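Dish Towels and Other Heirlooms: What We Keep When We Clear a House
Notes for the Plorthorpe library talk, 8/18/18
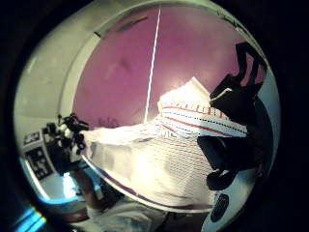

OK, start with the phone call. My aunt's house in Wevville had sold, closing was in September, and I had the keys and a borrowed van. Pause there, let the people who've done this groan a little.

Tell them about the linen closet. I thought it would take me an hour (ha!). It took two days, and most of that was me sitting on the hall carpet reading the notes she'd pinned to things. "Good one." "From Pustau, don't boil." Read a few more off the card if they're laughing.

Then the list. I wrote down every single thing that came out of that house, and it ran to 688 lines. Don't read the list. Last time I read some of the list and we ran over.

Next, Wissam Nimri's rule, which I love: if you'd have to buy a box to keep it in, take one day before you decide. He cleared his dad's place with it and kept 40 things. I kept way more than that, so go easy on the advice here.

Money part, keep it short. The estate sale brought in $3,884, and the piano went for less than the garden tools! People always ask about the piano. Say it early and get it over with.

Slow down for Lụa Mai's story about the Ratanaporn cookbook, the one with her mother's handwriting all down the margins. Three sisters, one book. They pass it along every New Year, and whoever has it cooks. She said I could tell it as long as I mention that her turn was the best one.

Ask who has a closet they're avoiding. Hands up, mine too.

Then questions. Handouts are by the door, and I need the clicker back on the desk before the room gets locked.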